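Print this page | E-mail this to a friend

Two arms, one wallet and a very patient workshop

Oct 26, 2019

Anyone who has dropped by the shared workshop in Grakthorpe lately will have found Theophilus Agbeko and Glória Correia at the far bench, teaching a pair of robot arms to deal with a wallet, a job most of us do at the till without a thought.
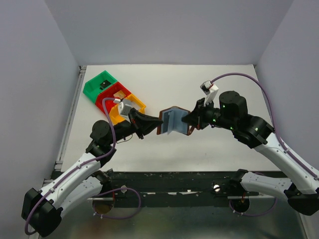 The two of them started on the build last December, in evenings and odd weekends, and they are the first to admit that it has gone on rather longer than they told their families it would (the cable ties alone could fill a chapter!). Glória looks after the wiring and Theophilus writes the programs, though they swap whenever one of them gets cross. The idea is to have the arms open a wallet, take out the cards and sort them into coloured bins, and a wallet is a tricky thing to ask for, being floppy and folded and full of tight little pockets. "A wooden block stays put and lets you get on with it," says Theophilus. "A wallet has opinions."

They have logged 73 tries so far and would like to reach 1,000 before they move on to purses, which Glória is already dreading.
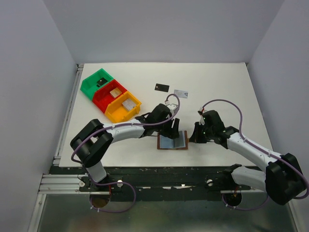 Come and have a look

The workshop is open to visitors until 5 most afternoons, and the kettle is usually on.

Print this page | E-mail this to a friend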